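Composite can

A composite can, also called a fiber can or paper can, is a rigid container with a body made mainly of paperboard and ends made of metal, plastic or paper. It is used for dry and semi-dry goods such as stacked chips, powdered drinks, nuts, salt and scouring powder. The term covers both spiral-wound and convolute-wound bodies.

Construction

The body wall usually has 2 to 4 layers. An inner liner of foil or coated film blocks moisture and oxygen, one or more plies of paperboard carry the load, and an outer label gives the printed surface. In spiral winding, the plies are glued and wrapped at an angle around a fixed steel rod, called a mandrel, and the moving tube is cut to length. In convolute winding, a single wide sheet is rolled straight onto the mandrel – a slower method, but one that allows shapes other than a circle.

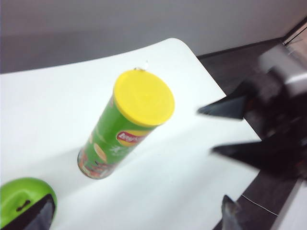

Snack canister with a yellow plastic lid.

Closures

The bottom end is commonly a steel disc seamed onto the flanged body. The top may be a peelable membrane, a ring-pull end or a paper plug. Membranes are heat-sealed to a curled rim, and a snap-on plastic overcap is added so that the package can be closed again after the membrane is removed. The overcap is not an airtight seal.

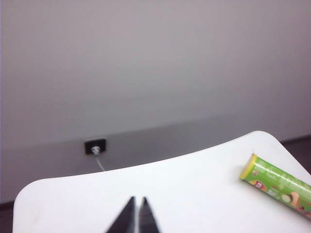 Filled cans are tested for leaks under partial vacuum and for crushing under a load applied along the axis. Axial strength depends on board thickness and moisture content, and falls when cans are stored in humid rooms. Side loads are resisted less well, particularly midway between the ends.

Recycling

Mixed materials make the composite can difficult to sort. Magnets may send the whole package to the steel stream, where the paper is lost. Designs with paper bottoms raise the fiber share and can be accepted by some paper mills, depending on the liner.
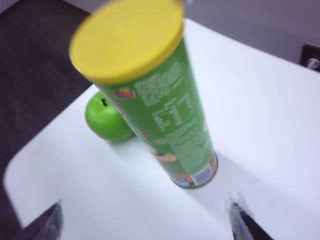
Local rules differ on whether the overcap should be removed before collection. Cans with a high foil content are often sent to energy recovery.

See also: Mailing tube; Fiber drum; Heat sealing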